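Teaching a Witetti Two-Arm Kit to Fold a Shirt

The Witetti is a bench kit with two arms on a shared rail, sold with the rail, the grippers and one license for the Windberg teaching software. Windberg comes with a folding template, and most people who buy the kit try that first. These steps go from a powered-up kit to a folded shirt you can run again. You should already have the arms bolted down and homed. If you haven't done that, start with our setup page.
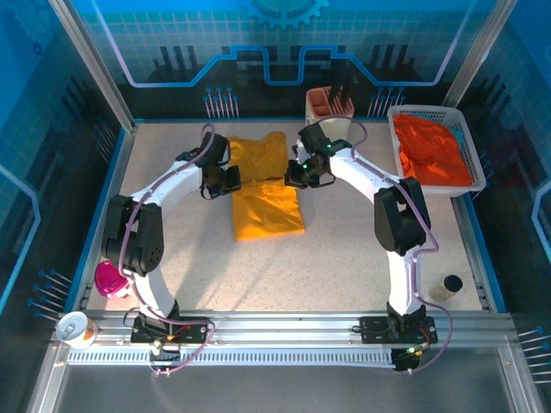 Uldale, October 18, 2025

The kit costs $1498 without the enclosure. Everything below was done on software version 2. Menu names were different before the February release, so update first if yours don't match.

What you need

The kit, assembled and homed
One plain cotton T-shirt
A flat surface both arms can reach across
A basket or bin for the shirts you aren't using

Pick a shirt in a solid color that stands out from the table. Thin shirts are harder than thick ones. Avoid anything with buttons or a large stiff print until you have one fold working.

Step 1. Set the reach limits

Open Workspace and choose Reach. Move each arm by hand to the farthest point you want it to go and press Store. Do the left arm first, then the right. Let the two areas overlap in the middle by at least 100 mm, or the arms can't both get hold of the same piece of cloth. Anything you leave on the table should be outside the stored area or tall enough to show up clearly in the overhead view.

Step 2. Set the table height

Lower each gripper until it just touches the surface, then press Zero. Go slowly. A gripper zeroed too high will close on air, and one zeroed too low will push into the table and trip the load warning. Check the height at a couple of spots, front and back. If they don't agree, level the rail before going on.
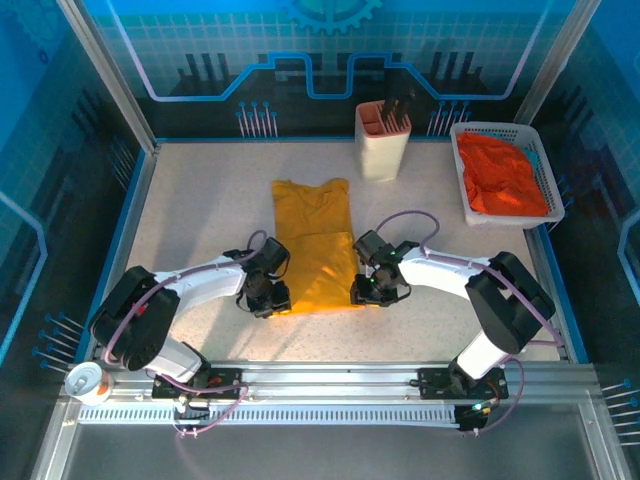

Step 3. Load the folding template

Go to Tasks, then Cloth, then Shirt. The template asks for a width and a length. Measure the shirt lying flat and enter the numbers in millimeters. Leave speed at the default, which is 200 on the slider. You can raise it later, but the cloth starts to drag and bunch when the arms lift too fast.

Step 4. Record your demonstrations

Lay the shirt out with the collar away from you. Press Record and guide both arms through the fold by hand: one side in, the other side in, then the bottom up. Let go of the arms for a second at the end of each move so the software can mark it. Press Stop when the grippers are clear of the cloth.

Shake the shirt out and record again, with the shirt turned a little or moved to one side. The Windberg manual asks for 20 recordings. We got a usable fold with fewer, but the corners were better after the full set. 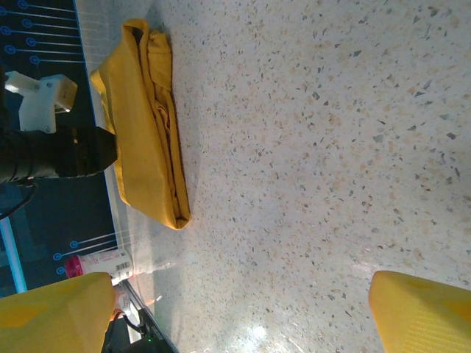
Step 5. Train and run

Press Train. On our office desktop this took almost 2 hours. When it finishes, lay the shirt out, stand back from the rail and press Run. Keep a hand near the stop button for the first several tries.

If the fold goes wrong

Gripper misses the edge: repeat Step 2 on that arm.
Cloth slips out on the lift: raise grip force one notch at a time.
Both arms stop in the middle: the stored areas overlap too far. Redo Step 1.
Top layer moves and the bottom layer stays put: lower the gripper slightly before it closes, and record a few more folds that way.

Should you buy the pads?

Tedesco sells replacement finger pads that fit this kit. They hold thin cotton better than the stock ones and take a few minutes to change. Zero the table height again afterward, as they are slightly longer. For towels and heavier shirts the stock pads are fine.

Save the finished task under its own name before you change any settings. The template overwrites itself the next time you open it.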